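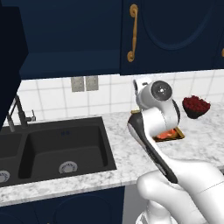 Render, arm at the counter, July.

Goggle bench, July, morning

Carrying on with the gasket work on the Vanda youth frame. Ragnvald Tangen left the molds on the left shelf and the new silicone lot is in the drawer under the scale. The old lot is used up except for trimmings. I kept the trimmings in a labeled bag in case we need to check hardness against them.

Question for this week: does the softer gasket hold on narrow faces without pulling the strap past the third notch. The previous entry says yes for the adult form and leaves the youth form open. I reread my own notes and I don't think the adult result was as clean as I wrote it. The head form had been wiped with the lens cleaner, and the cleaner leaves a film that grips. Redoing both forms with plain soap and water only, air dried overnight.

Setup
Head forms: youth narrow, adult narrow. Both on the short posts.
Strap: split silicone, Fukwood stock, unworn. Clip at the back, not the side.
Gasket A: current production.
Gasket B: softer compound, same lip profile.
Nose piece: molded in on all samples. No swap-out bridges in this round.
Soak: pool water from the blue drum, not tap.
Leak indicator: paper strip inside each eye cup, taped at the outer corner.

Procedure is the same as in the Varum folder except that I hold the form face down for the whole soak. The folder says to turn it over halfway. Turning it moves the strap on the back of the head form and then you are testing the strap and the gasket together. If someone wants the halfway turn back, write a reason next to it in the folder.

Run 1, gasket A, youth form. Strap at second notch. Strip dry on the left, damp at the lower inner corner on the right. Same place as the complaint samples. Reseated and repeated. Damp again on the right, same corner, slightly less.

Run 2, gasket B, youth form. Strap at second notch. Both strips dry. Repeated after pulling the frame off and putting it back on by hand without looking, the way a kid would do it. Left strip damp along the bottom. Reseated with care, dry.

So B seals better when it is placed well and is touchier about placement. The lip folds under if the frame comes down from above. It does not fold when the cups are pressed on first and the strap is pulled over afterward. We tell people to do it that way on the card in the box and I doubt many read the card.

Run 3, gasket A, adult form. Dry both sides at second notch. Dry at first notch too, which I did not expect after taking the film off the form. My worry about the cleaner was wrong for this one.

Run 4, gasket B, adult form. Dry at second notch. At first notch the right cup let go partway through the soak and the strip was soaked. Frame had slid down. Could be the strap clip. I checked the clip and it was seated, but it had the rough molding line on it, so I am not ruling it out.

Pull test on the bridge
Same one-piece frames, loaded at the temples, bridge centered over the bar. Loaded to 34 N and held. No whitening at the nose piece on any of the A frames. One B frame showed a faint white line on the underside of the bridge, left of center. The frames are the same resin with a different overmold, so the gasket compound should not matter. What does matter is that the B frames were shot after the mold was cleaned and the gate looks different on them. There is a small step where the gate was trimmed, and the white line starts at the step.

Trimmed the step flush on a second B frame with the hobby knife, sanded lightly, loaded again. No line. That is a single frame and I would like more before saying anything to Suominen about the gate.

Flex cycles
Started a set on the cycling rig late morning. The counter was at 476 when I went to lunch and the fixture had not walked. It walked last time because the rubber feet were on backward. They have a flat side and a dished side. Dished side goes down. I have put a dot of paint on the flat side.

Afternoon

Came back to the rig. No cracks at the bridge, no cracks at the strap slots. Strap slots have a polish mark where the buckle rides, on the A and the B alike. Fine.

Lens fog check, not planned, done while the rig was running. Held each pair over the warm bath with the coating side in. The pair I had rinsed under the tap fogged at the same rate as the pair I had not rinsed. The pair I had rubbed with a thumb fogged faster in the rubbed patch, clearly outlined. We knew that. Writing it down so there is an entry to point at when it comes up again.

Strap length. The youth strap out of the Fukwood bag is longer than the drawing. On the youth form at second notch there is a tail long enough to reach the ear opening, and in the water it will flap. The drawing calls for a keeper loop and these have no keeper. Either the bag is mislabeled or the loop was dropped. Asked Ragnvald, waiting to hear.

Remarks on the head forms
The youth form has a nick on the right cheekbone, close to where the lower inner corner of the gasket sits. I can feel it with a fingernail. This bothers me with respect to run 1, as the damp corner was on the right both times. Complaint samples leak there on real faces, so the nick is not the whole story, but it may be adding to it. Filled it with the two-part filler and left it to cure. Run 1 needs repeating on the filled form before anyone quotes it.

If the filler shrinks, use the spare form from the cabinet. The spare has a wider brow and the strap sits higher on it, so the notch numbers will not carry over. Note which form was used on every line.

Open items
Repeat run 1 on the repaired form, gasket A, then B.
Repeat run 4 with a clip that has had the molding line scraped off.
Pull test on more B frames, gate trimmed and untrimmed, kept in separate bags.
Strap tail and missing keeper, waiting on Ragnvald.
Try a lip on B that is thicker at the bottom edge. Suominen said a change there is possible without recutting the whole mold, only the insert.
Top up the blue drum. It was low by the last soak and the form was touching bottom.

Limits for passing, so that we all use the same ones: strip dry at 2 notches, or damp no more than up to 2 mm in from the edge of the paper. Anything past that is a leak and gets written down as a leak, no matter how the reseat goes.

Late afternoon. Filler still tacky. Rig switched off, samples bagged by gasket letter, soak tray emptied and upside down on the rack.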